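Dwight Dufour inherited 446 shares in a company called Zodier, along with his uncle's laundromat and a letter explaining neither.

The laundromat he understood. It had a sign that said SOLAR, left over from a tanning salon, and customers who wanted their quarters back. Zodier was harder. He wrote to the address on the certificate and heard back in April, from a Mrs. Munshi, who was delighted to learn he was alive. The annual meeting needed one more shareholder to be legal – could he bring a chair?
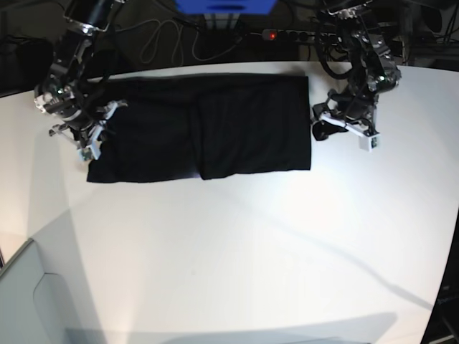

He drove 200 miles with a folding chair in the back seat. The meeting was held in her dining room. She read the minutes from last year, which recorded that the minutes from the year before had been read.

"What does the company make?" Dwight asked.

"Motions, mostly," said Mrs. Munshi. "Would you care to second one?"

He seconded three. By lunch he was vice president, with a salary of $799 payable in shares, and a seat by the radiator. He left the chair there. It seemed foolish to keep hauling it back and forth.

Recent stories
The Clustby Ferry Is Late
My Sister's Other Piano
A Parking Dispute, in Four Letters
Room for One More Goat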